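A Morning at the Refurbishing Hall of Worno

By Nadja Widmer
June 21, 2018

Our office needs new computers, or better said, new old computers. We are a small accounting office with eleven people, and the machines under our desks came to us used and will probably leave us used. When I heard that Worno opens its doors to customers two times a year, once in June and once in December, I wrote my name on the list and took my colleague Luzius Tanner with me. He knows more than me about what is inside a computer. I know more than him about what it costs.

The hall is behind the freight station, and it is not easy to find. There is a sign for Fuchs, the furniture store, and you have to drive past it and turn left at the second gate. We were a little late and the coffee was already finished, but Roswitha Mayrhofer, who leads the workshop, came to get us at the door and gave us each a badge and a strap for the wrist. The strap you connect to the table when you touch anything electronic. I forgot mine twice and she noticed both times.

The visit starts at the receiving area. The computers arrive on pallets from banks, schools and hospitals, and each one gets a sticker before anybody opens it. Last year 3000 machines came in through this door. The number is written with chalk on a board beside the scale, and under it is the number for this year until now, which was 1260. Mrs. Mayrhofer said that it will be more before the end of the year, because many offices change their equipment in December when there is still money in the budget. We do the same at our place, so I could not laugh too loud.

After the sticker comes the dust. I did not expect that dust would have its own room, but it has, with a big air pipe in the ceiling and a door that closes by itself. A man with ear protection blows out the case and wipes it inside with a soft brush. From there it goes to the long benches, where the side panel stays off and the real work begins. 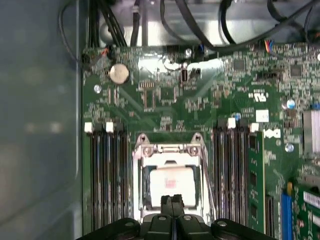

Wajid Tanoli has worked at the benches for six years and he explained us the order in which he looks at a board. First the processor socket, as he says this is the part where people make the expensive mistakes. If a pin in the socket is bent, the board can still look perfect from one meter away. He uses a lamp with a magnifying glass and moves his head from left to right very slowly, then again from top to bottom. Luzius asked if one can straighten a bent pin. One can, with a very fine needle and much patience, but Wajid does it only when the board is worth the half hour.

Then he goes to the memory. On the bigger machines, the ones made for engineers or for small servers, there are slots on both sides of the processor, and I learned that it is not the same which of them you fill. There is a right order, it is in the manual, and when somebody in an office adds a module by himself he often takes the slot that is easiest to reach. The computer may start anyway, only slower than it could be. Wajid takes every module out, cleans the contacts, and puts it back where it belongs. The little latches at the ends have to click. He let me try one on a practice board. You must push harder than you want to, and I was sure I would break it. It clicked.

I asked what happens with the modules which are left over. They are tested one by one and sorted in flat boxes by size and speed, and these boxes stand on a shelf with a lock. On the shelf next to it are the things without a lock: cables, screws, feet of rubber, and one full drawer of covers for empty card slots. Waltraud Thaler takes care of this shelf, and she told me that the screws are the thing which she orders the most. I believe it. We lose them too.

After the benches a machine has to run for one night under full load. This is done in a side room, and it is warm there like in a bakery. On the day of our visit the room was half full, and you could hear all the fans together - a sound like rain on a roof. What does not survive the night goes back to the bench one time. If it fails again, it is taken apart for pieces.

The last station is the packing. They use cartons from Rallska with an inside made of pressed paper, and no foam. I liked this, for at our office we have always to pay for somebody to take the foam away. Every carton gets a paper with the list of what was tested and the name of the person who did it. It is a small thing but I trust a paper with a name more than a paper with only a stamp.

Now to the prices, for those who read only this part. A desktop machine with screen costs 588, with two years of warranty. A workstation with more memory is more, and for that they make you an offer. Delivery is included if you order five or more. The software Nallurik, which we use for our invoices, is not installed by Worno, so you have to plan one day for this with your own person.

Two things I did not like. The tour was too long in the receiving area and too short at the benches, where all of us had the most questions. And there is no place to sit in the whole hall, so for older visitors two and a half hours on concrete is much. I told it to Mrs. Mayrhofer and she wrote it down.

We have ordered six machines, and Luzius wants to go again in December. If you want to come too, write to Worno early. They take only a small group, and please wear closed shoes.

Recent reports
Inside a paper mill that still makes envelopes
What we saw at the office furniture fair
A visit to the regional archive: 600 meters of shelves
How to prepare your old computers for collection

Contact | Copyright 2018 Nadja Widmer | Back to top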